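Spent the week comparing two sets of gripper fingers on the two-arm cell in Vallanport. Short thread with what I found, mostly so I stop answering the same messages one at a time.

Set one is the Gumeck standard finger. Set two is the Trotuletti finger, which is longer and has a softer pad. Same arms, same controller, same operator for every run. The operator was Dong-geon Sung, who has far steadier hands than I do.

The task is soda cans and an open bag with handles. Cans go in upright. Sounds easy until the bag starts to lean.

We did 178 runs between the two sets. I counted a run as good only if the can ended up standing and the bag was still up. A can lying on its side in the bag is a fail, even if it would be fine at a grocery store. 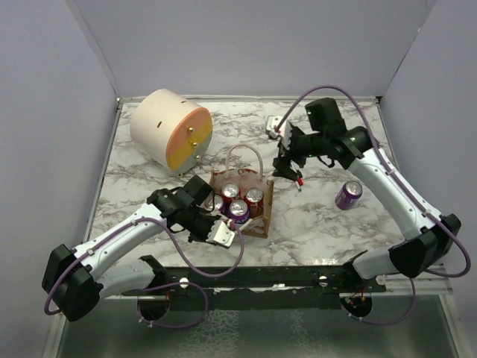
Four cans in the bag, one still on the table. Left gripper at the front of the bag, right arm on the other side.

Gumeck first. Good grip on the can body, no complaints. The trouble is width. Once three cans are in, the fingers need more room to open than the bag has, and they push the neighbors when they let go. 27 fails, nearly all on the last can.

Trotuletti had fewer fails on the last can and more on the first one. The long finger flexes a little, so the can comes down at a slight angle. With other cans around it, that gets corrected. In an empty bag it doesn't.

Cameras: I ran the wrist view alone for one day and went back to using the fixed view too. With the wrist view alone you lose the rim of the bag right when you need it.

Cables are still my least favorite part. I gave them more slack at the elbow in January and it helped with reach, but now there's a loop hanging over the front that I have to watch.

Controller is the Bang unit, stock settings, except I lowered the closing force to 61 percent. Above that the thin cans dent. Below that they slide when the arm turns.

For this job I'd pick Trotuletti and slow down the first placement. For boxes or anything rigid I'd stay with Gumeck. It costs less and the pads last longer.

Next up is the same test with a paper bag that has no handles. I'll post the run sheet once Dong-geon has checked my numbers.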